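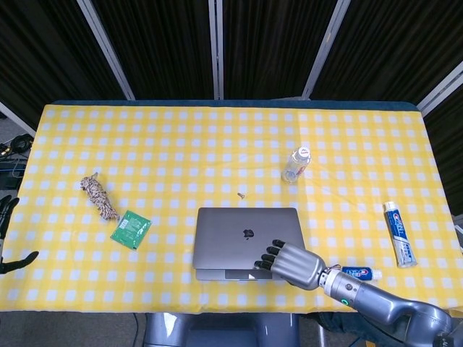 A yellow and white gingham cloth on a rectangular table.

Tablecloths: buying, washing and storing

A cotton tablecloth used every day will last for years if it is the right size and gets washed before stains have time to set. Most of what follows applies to plain cotton and cotton blends. Vinyl-coated cloths are covered at the end.

Getting the size right

Measure the table, then decide on the drop, the part that hangs over the edge. For everyday meals, 7 inches is enough. Anything longer ends up in people's laps and gets pulled by children. For a dinner with guests you can go to 14 inches.

Add the drop twice, once for each side. A table 70 inches long with a 7-inch drop at each end needs a cloth 84 inches long. Do the same sum for the width. If you are sewing your own, add 3 inches to both measurements for hems, and wash the fabric before you cut it. Cotton shrinks, and checked cotton that shrinks unevenly will never look straight on the table again.

When cutting gingham, follow the line of the checks and ignore the edge the store cut for you. Store cuts are often off by a check or two by the time they reach the far side.

Everyday washing

Shake the cloth outdoors before it goes in the machine. Crumbs turn to paste in the wash and collect in the door seal. Wash yellow and other bright colors in cool water with a small amount of detergent, and keep them away from dark towels the first few times. Skip fabric softener. It leaves a coating that holds on to grease, and the cloth will soak up spills more slowly afterward.

Take the cloth out as soon as the cycle ends. Smooth it by hand, pull the corners square, and hang it over two lines so the weight is shared. Dry bright cloths in the shade.

Stains

Coffee and tea: Blot, then rinse from the back with cold water. Work in a drop of dish soap and leave it 10 minutes before washing.

Candle wax: Let it harden and lift off what you can with a dull knife. Put a paper towel over and under the spot and press with a warm iron. Move to a clean piece of towel as it fills up.

Tomato sauce: Scrape first. Cold water, dish soap, then wash. Check the spot before drying, as dryer heat will fix whatever is left. Repeat if needed.

Salad oil and butter: Cover with cornstarch and leave it overnight. Brush off in the morning and treat with dish soap.

Ballpoint ink: Dab with rubbing alcohol on a cotton ball, with an old cloth underneath. Test on a corner first. Fadi Mansour of Flaston wrote in to recommend plain hand soap and patience for printed cloths, where alcohol can take the color along with the ink.

Ironing

Iron while slightly damp. Start in the middle and work toward the edges, turning the cloth as you go. If it has dried out completely, spray it with water, roll it up, and leave it for an hour.

Storing

Folding along the same lines every time wears the cotton through at the creases. Fold in half one time and in thirds the next. Better still, roll the cloth around a cardboard tube. Cloths that only come out in summer should be washed in October and put away without starch, which attracts silverfish.

Keeping it in place

Clips work, but they mark soft wood. A piece of rubber shelf liner under each corner holds just as well indoors. For outdoor tables, sew a small pocket inside each corner and drop in a flat metal washer. Take the washers out before laundering or they will rust.

Vinyl-coated cloths

Wipe with warm water and a little dish soap. Do not machine wash, iron, or fold for storage. Cracks start at the folds and cannot be repaired.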